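Calibrating gripper width from the wrist view: notes on the August runs

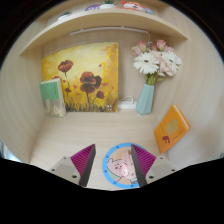
Wrist view over the cubby shelf, fingers open, round cartoon disc under the right finger.

I have been working on one narrow problem this summer: getting a usable gripper opening, in millimeters, out of the wrist camera alone. The hand-held tool has no encoder on the fingers. Everything we know about how far apart they are has to come from the pixels, and the policy we train downstream takes that width as one of its inputs. If the width is wrong by a few millimeters, the policy closes late on thin objects and early on thick ones.

The old method put a printed tag on each finger and measured the distance between the two tag centers. It works well on a clean bench. It works badly in the places where we collect most of our data, which are shelves, cubbies and kitchen corners. Tags go into shadow, or they pick up glare, or a finger tips far enough behind an object that the detector drops one of them. The usual fix is to interpolate across the gap. That is fine for 3 missing frames and useless for 200.

The method I tested drops the tags. The fingers are magenta, ribbed, and symmetric about the center line of the view. The inner faces carry dark gray strips. So there are two strong edges per finger: magenta against whatever is behind it, and magenta against gray. I fit a line to the second edge on each side, because it belongs to the finger and does not depend on the background. The opening is then the distance between the two lines at a fixed image row, passed through a lookup table to correct for the fisheye lens.

The lookup table was built with a set of gauge blocks. Close the fingers on a block, hold, record, next block. I did 6 block sizes, going up and then back down, to see whether the flex in the fingers produced hysteresis. It did, slightly, at the largest opening. I left it uncorrected.

The first thing that broke was color. I segment magenta in HSV with a fixed range, and pink objects fall inside it more often than I expected. The cubby session is the worst case in the set, with pink flowers at the back and a glossy pink area on the disc that runs directly behind the right finger. With the plain color mask, the blob for the right finger grew to include part of the disc and the outer contour became meaningless. The inner line fit mostly survived, but "mostly" is a poor property for a sensor.

Two changes helped:

A fixed region prior. The mounting plates do not move far in the image, so the finger has to start from a known area near the bottom corners. Any magenta region not connected to that area is discarded. This removes the flowers and does nothing for the disc.

A texture check. The ribs are closely spaced diagonal ridges, and they give a clear peak in a small oriented filter bank. The printed pink has no such peak. Pixels that pass the color test and fail the texture test are dropped before the line fit. This handles the disc.

I ran the result over 2176 hand-labeled frames that were not used for tuning. The combined version did better than the tags wherever the tags were partly hidden, and slightly worse on the open bench, where tags are hard to beat. The remaining failures are nearly all motion blur, since the ridges smear out and the texture test rejects real finger pixels. For those frames I fall back to the color mask and mark the width as low confidence.

Aishwarya Gounder asked whether a small segmentation network would do all of this in one step. Probably yes. I trained one for comparison and it handles blur better, but it needed labels from every new finger batch, and our magenta varies from print to print. The filter version needs one threshold adjusted. For now I prefer the thing I can debug with a plot.

Still open: the temporal smoothing. At present each frame is solved alone, and the width trace has visible jitter when the fingers are still. A Kalman filter is the obvious choice – the question is how much lag the policy can tolerate on fast closes. I will run that comparison next, on the same labeled frames, with the low-confidence ones given a larger measurement variance.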